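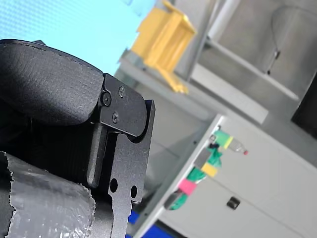 I have been going back and forth on whether to write this, because I like the people at Grestgate and I know at least two of them read this page. But three different readers have emailed to ask if they should buy the Bumasari kit, and I keep typing out the same long answer, so you may as well all have it.

Short version: the gripper is good. I would buy the gripper again tomorrow. The plan that comes with it is where I start grumbling, and I think the grumble is bigger than one company.

If you missed my earlier posts, the Bumasari is a two-finger gripper kit with padded fingers, aimed at small shops and hobby benches that already own an arm and want it to pick up things that dent, scratch or squash. You get the fingers, the linkage, the brackets, a control board, and a login. The price is $1,725. On top of that there's a monthly fee of $117 for what they call Grip Care, and that covers software updates, the library of ready-made grips, replacement pads and a phone number with a person at the other end. First month is free. I started mine in January, so I've now had the pleasure of seeing the real bill.

Let's do the nice part first.

The padding is lovely. I've used bare metal jaws for years and I have the scratched parts to prove it, and going from those to a fat cushioned finger is like going from kitchen tongs to an oven mitt. It forgives you! My positioning is never as tidy as I think it is, and with hard jaws a small miss means a clunk and a swear word. With the soft ones the thing sort of squishes into place and off it goes. I ran the same pick 100 times one evening, small cardboard cartons from one side of the bench to the other, and had it drop two. Both of those were cartons I'd already crushed the corners of, so I'm inclined to be generous.

Assembly took me an evening and a half. The manual says an afternoon, and maybe it is one for people who don't stop for dinner or lose a screw under the bench. The plates line up, the holes are where the drawings say they are, and I didn't have to file anything. If you've built kits from smaller outfits you'll know how rare that is. My one complaint is the bag of fasteners, which comes unsorted, with two lengths of screw so close that I had to hold them up side by side under the lamp. Put them in two bags, Grestgate. Please.

My friend Haf Meredith came over the first weekend to have a go. She repairs sewing machines and has no patience for gadgets, and she had it picking up bobbins inside an hour using the grip library. So yes, the library works, and a beginner can get something out of it. She also asked me what happens to the library if I stop paying, and I gave her a very confident answer that was completely wrong.

What happens is you lose it. All the ready-made grips go away. Open and close still work, and you can still set a force by hand, but the bit that made Haf's first hour so painless is gone. Any grips you've tuned yourself stay on the board, although you can't edit them until you sign up again. I read that last part three times to be sure.

Now, I do understand why companies like a monthly fee. Parts wear out, phones have to be answered, and selling one box to one person one time is a hard way to keep the lights on. Carys Bevan, who looks after customers at Grestgate, was nice enough to talk it through with me, and she made the best case for it I've heard. Her point was that people with a plan call in early, when a problem is small, and people without one wait until something's broken and then they're furious. I believe her. I've been the furious one.

But look at what's bundled together. Pads are a consumable and I'm happy to pay for them. Support is somebody's working day and I'm happy to pay for that too. Being able to edit my own settings, on a board I own, sitting on my own bench? That's a different sort of thing, and putting it in the same basket makes the whole basket smell a bit. If the editor came with the kit and the rest stayed optional, I would have nothing to write about today except screws.

The other thing that bugs me is how the plan changes the way you treat the machine. I've always been a patcher. If something rattles, I wrap it. If a cable is sagging, it gets tied up to the nearest solid thing, and a roll of gray duct tape has saved more of my Saturdays than any support line ever did. The Grip Care terms say that "non-standard modification" may void pad replacement, and they don't say what counts. Does tape count? Does a longer cable count? I asked, and the answer was a friendly "it depends," and I'm sorry, that's no use to a person standing there with the roll already in their hand. A tool for a small shop has to put up with small shop habits. We tape things, we mark stuff with whatever color is closest, we shove the arm over to make room for something else. If that's a breach of terms, say so on the sales page in large letters and let people choose.

I did look at the competition, in case you think I'm just picking on the one I happened to buy. Bevance makes a padded gripper that costs more up front and has no plan at all. You buy pads when you need pads. Their software looks like it was drawn with a crayon, there's no grip library worth mentioning, and my email to their help desk took 16 days to get a reply (a good reply, but still). I borrowed one for a week and got on with it fine. I can see it being miserable for a beginner, though. Haf would have thrown it in the garden.

So which one? If you've never set up a gripper before and you've got real work waiting for it, get the Bumasari and pay the fee for a few months. Use the phone line. Use it a lot, you're paying for it. Tune your own versions of every grip you care about while you still have the editor, write the numbers down on paper, and then decide if you want to carry on. If you've done this before and you enjoy poking at things, the Bevance will annoy you for a fortnight and then leave you alone, and there's something to be said for a machine that leaves you alone.

As for me, I'm keeping my plan going through the spring, partly because I have a run of glass jars to get through and I want the spare pads. After that I'll probably cancel and see how much I miss the library. My guess is less than Grestgate would like and more than I'd care to admit to Haf.

One last bit for the people who asked about noise. It's quiet. There's a little click at full open that I noticed on day one and stopped hearing by day four. The dog still leaves the room, but he leaves the room for the toaster as well.

If you have the plan and you've managed to get a straight answer on the modification question, please write to me. I'd love to be wrong about that one, and I'll add whatever you send to the bottom of this page.

Posted Sun 1 February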